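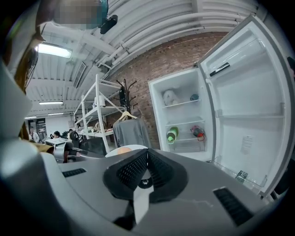 ## Can it put the groceries away yet?

Readers who wrote in after the May issue mostly wanted one thing answered: when can a machine take over the small jobs in the kitchen and the back room? We spent this issue on the question. The short answer is that some pieces of the work are close, and the whole job is still a fair way off.

Start with the refrigerator, because everybody asks about the refrigerator. Taking one bottle off a shelf and setting it on a counter is something a decent arm can do today, if the door is already open and the bottle is standing up. Change either of those and the numbers drop. A bottle lying on its side can roll when it's touched. A soft bag has no fixed shape, so the place where you'd grab it is different every time. Glass shelves are hard on depth cameras, which tend to look straight through them and report a surface that isn't there.

The door is its own problem. A refrigerator door holds tight for the first half inch and then swings freely. People adjust to that without thinking. A machine that pulls hard enough to break the seal has to ease off right away, or it will yank the door into whatever is next to it. Then it has to get out of the way of the door it is opening, and for an arm on a wheeled base that usually means backing up and turning at the same time.

### How the skills get taught

Most of the progress in the past couple of years has come from people showing machines what to do. A person carries a hand-held gripper with a camera on it, does the chore with the gripper instead of with fingers, and the recording becomes training material. It's cheap compared with steering a full robot by remote control, and it can be done in any room with a door wide enough for a person.

The Plurberg group, whose household set we've written about before, now has 1520 recorded runs of shelf and cabinet tasks. That is a lot of putting things down and picking them up again. Their own notes say 864 of the runs were usable on the first pass. The rest had a hand in the way, a dropped object, or a stretch where the camera lost track of where it was. Some of those can be repaired later. Many can't.

What the recordings teach well is reach and approach: how to come at a shelf, how far to open the fingers, when to close. What they teach poorly is force. The camera sees the bottle but can't feel it, and a person squeezing a trigger isn't telling the machine much about how hard to squeeze. Several teams are adding sensors to the finger pads for this. We haven't seen one yet that we'd trust with an egg.

### Low cabinets are harder than they look

For our money the best test in a home or a shop is the low cabinet. It's close to the floor, the opening is small, and whatever is inside was put there by somebody in a hurry.

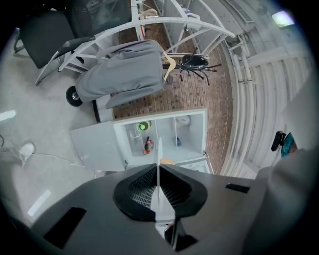
*A low cabinet with the door open and a handful of small items in its compartments.*

To get at something in the back of a cabinet like that, an arm has to reach down and in without hitting the door, the frame or the items in front. A person would crouch and tilt their head. Most robot bases can't crouch, so the arm folds itself into an awkward position and loses a good part of its strength. The camera on the wrist ends up very close to things, and at that range a small bottle can fill the whole view.

Hendriks ran a trial on this kind of cabinet earlier in the year with a mobile arm and a short list of small objects: bottles, tape, a spray can, a few tools. Out of 700 attempts the arm brought out the right item 127 times without touching anything else. If you allow it to bump its neighbors, the picture is a good deal better, but they didn't publish that figure and we think they were right to be strict. In a shop, a knocked-over can of lubricant is somebody's next half hour.

Floors matter too. A cable across the concrete is nothing to a person and a real obstacle to small casters. So is the change from concrete to brick. Readers thinking about a trial at their own place should look at the floor before they look at the arm.

### Hanging things up

We get more questions about laundry and coats than we can answer. A garment already on a hanger is manageable. The hook has a known shape, the rod or rack doesn't move much, and the machine only needs to lift and carry. Getting the garment onto the hanger is another matter. Cloth sags and folds over itself, and the collar is never where it was last time. Ornamier showed a two-arm setup that can hang a jacket from a flat start, but it takes almost as long as folding a full basket by hand, and it needs the jacket laid out first by a person.

So who lays out the jacket? That question comes up with a lot of these demonstrations. If someone has to prepare the work, count that time.

### On the shop floor

Things are further along where the work repeats. Moving totes, tending a machine that takes the same part all day, stacking boxes of one size – all of this is running in ordinary shops now. The chores around the edges are still done by hand. Wiping down a bench, putting tools back where they belong, clearing a shelf so the next delivery fits: these look like household jobs because they are household jobs, and they fail for the same reasons.

Zancombe has been renting out a wheeled arm for evening tidying, starting at 6 p.m. when the benches clear. Two readers have tried it. One kept it on for collecting empty bins, which it does well. The other sent it back after a month because the staff were spending their last ten minutes of the day getting the room ready for it.

### What we'd buy today

For a home, nothing with an arm, unless you like tinkering. For a small shop, a cart that follows a route is worth pricing, and so is a fixed arm if you have one dull job that never changes. Ask the seller to run it on your shelves with your bottles and your doors, and stay in the room while they do. Ask how many tries it took, too.

We'll come back to force sensing in the next issue. If you have run a trial of your own, good or bad, send us your counts and tell us what kind of floor you have.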